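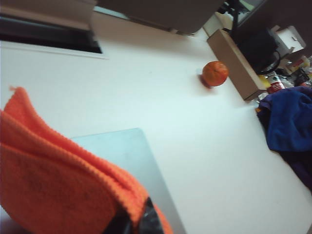
Orange knit on the white table.

My grandmother kept a button tin, a cookie tin really, and when I was small I was allowed to pour it out on the rug if I promised to pick up every last one. I have been thinking about that tin all month, because I finally did the thing I have been saying I would do for years and went through all the yarn in this house. All of it! The closet, the trunk, the bags behind the sewing machine, the shoebox on top of the fridge that I had honest-to-goodness forgotten was yarn and had been dusting around as though it were somebody's shoes.

I started in June, in the evenings after supper, when the back room cools down enough to sit in. I weighed everything on the kitchen scale and wrote it in a notebook, and the total came to 2,837 grams of wool and 2,540 grams of everything else, meaning cotton, acrylic, and one sad hank of something that smells like a wet dog and has lost its label. I had expected worse, if you want to know. In my head it was a mountain, and on paper it was a couple of good-sized afghans and a few hats.

For those of you who are new (hello, and thank you for the kind notes about the rhubarb post), I have been knitting since I was nine and I am still not a fancy knitter. I like ribbing. I like a plain thing that gets long while I listen to the radio. Cables I can manage if the house is quiet, and lace I have given up on twice, once with tears. What I am good at is buying yarn for the person I plan to be next winter, who apparently wears a lot of mustard and has time for a full-length cardigan coat.

So the rule I made for myself was that every ball had to go in one of three heaps: keep and use, give to the guild, or unravel and think about it. The last heap was mostly half-made things. I found a sleeve. Just the one, gray, very nicely done, and I couldn't find the sweater it belonged to or even the pattern. I found a baby blanket begun for a baby who now drives. I found a sock on the needles with the second sock's worth of yarn wound up neatly beside it, and it was such a pretty sock that I sat right down and finished the toe before I did another thing, and there went that evening.

Unraveling is its own kind of work and I have come to love it. You find the end (this can take twenty minutes and a flashlight), and once it gives, it goes row by row with that soft little purring sound. The yarn comes off all crimped like ramen noodles. I wind it around the back of a dining chair, tie it in four places with scrap cotton, and give it a bath in lukewarm water with a drop of dish soap. Then I roll it in a towel, press hard, and hang it over the shower rod with nothing weighing it down. I used to hang a soup can from each skein to pull the kinks out, as I was taught, and I think it took the life out of the wool. Some of you will disagree and I look forward to hearing about it.

A few people asked where I get my yarn these days, so let me wander off in that direction for a minute. The shop in town closed, as I wrote about at length (sorry), and the nearest one now is in Golalden, over the ridge, which makes a nice drive if you leave by 8 a.m. and don't mind getting stuck behind a hay truck. They carry Zelby, a plump, springy wool that forgives you everything, and a cotton called Plokby that I wanted to love for dishcloths. It's a lovely soft cotton, but it sheds on my black pants and it grows. I made a dishcloth in spring that is now closer to a bath mat.

My other source is thrift store sweaters, which I take apart for the wool. I look for proper seams, the kind that are sewn up and can be snipped open. If the seams have been cut and zigzagged by machine, put it back, however nice the color, or you will end up with several hundred short pieces and a bad temper. Check the armpits too. Felted armpits will not unravel for love or money.

And there is Bouzid, the little café next to the Golalden yarn shop, which I mention only on account of their almond cake. I have spent more there than I have on wool this year. They don't mind if you sit by the window and knit, and the lady at the next table last time was working on a color I can only describe as creamed spinach, and it looked wonderful on her.

Color was the real surprise of the big sort, now that I think about it. I would have told you that I'm a blue person. I wear blue, my kitchen is blue, I married a man in a blue suit. But once everything was in heaps, the biggest heap by far was the warm end of things: rust, pumpkin, brick, marigold, that awful mustard. I must have been buying orange for years and not owning up to it. My mother used to say that orange was for traffic cones and school buses, and I think some part of me has been sneaking it past her ever since, one ball at a time.

I've decided to lean into it. The keep heap is going to become a great big striped blanket, all the warm colors, in whatever order they come out of the bag, with a plain ribbed border so it lies flat. I cast on last night. It's 471 stitches on a long circular needle, and I had to cast on twice after I ran out of tail with the end in sight, and I said a word. I have 7 rows done now. At this rate it will be ready for the cold weather of some year or other.

The guild heap is in the back of the car, and the baby blanket I put back in the trunk, half made, needles and all. I just couldn't pull it out. It has a row of ducks.

Next time I'll write up the bath and the chair-back method properly, with the knots, as I've tried to explain it in the comments three times and made it muddier each go. In the meantime, if anybody knows how to get a wet-dog smell out of a mystery hank, please tell me. I've tried vinegar, I've tried fresh air, and it's currently living on the porch.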